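Ticket: Dishwasher leaves grit on glasses, second rack only
Product: Zivine 400
Status: Open
Opened: 2024-05-26

Hi again, it's me with the gritty glasses. Your form only gave me a tiny box last time, so I'm putting the whole saga in one place.

The machine went in last October and ran great all winter. Then the stuff on the top rack started coming out with a fine sandy film, mostly inside the tall glasses and in the little dents on the bottoms of mugs. The bottom rack is fine! Plates, pans, even the casserole dish I never scrape properly, all clean.

What I've tried so far:

Cleaned the filter. It had a popcorn hull and a lot of goo in it, so I was sure I'd found it. Ran a load, same grit.

Switched from the Linano tablets to plain powder for 6 loads. No change, and the powder clumps in my cabinet, so I'm back on tablets.

Ran the hot cycle empty with a cup of vinegar in the top rack. The tub looks lovely now. The glasses do not.

Took off the upper spray arm (it unscrews to the left, the manual has it backwards, you may want to fix that) and poked every hole with a toothpick. Three of them were blocked with something white and crunchy. Glasses were better for two loads, then right back to sandy.

Checked the salt. The light was off but the tank was nearly empty, so I filled it and bumped the hardness setting up one notch. The cycle counter says 1,934, by the way, which can't be right for a machine this young unless we are eating in our sleep. 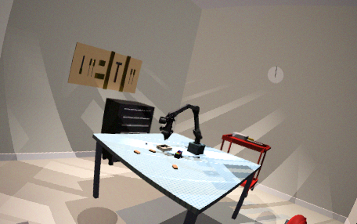 The hardness setting is where I'm stuck. The chart in the manual stops at 30 and the strip that came in the box turned a color that isn't on the chart at all, sort of a muddy plum. I also can't tell if the film is mineral or leftover detergent — it wipes off with a dry towel but comes back when the glass dries. On a pale tabletop like the one in the picture, with that fine grid all over it, I doubt I'd ever spot the grit, but my counter is black and every glass leaves a chalky ring.

The Rangel store where I bought it told me to buy a Vorkia inlet filter and see. I'd like to hear from you before I spend money on that. Can you tell me which hardness number goes with plum, and whether the upper arm can be swapped without pulling the whole rack? I can be home most mornings if you need to send someone out. Please don't close this one automatically, the last one got closed while I was still running the vinegar load.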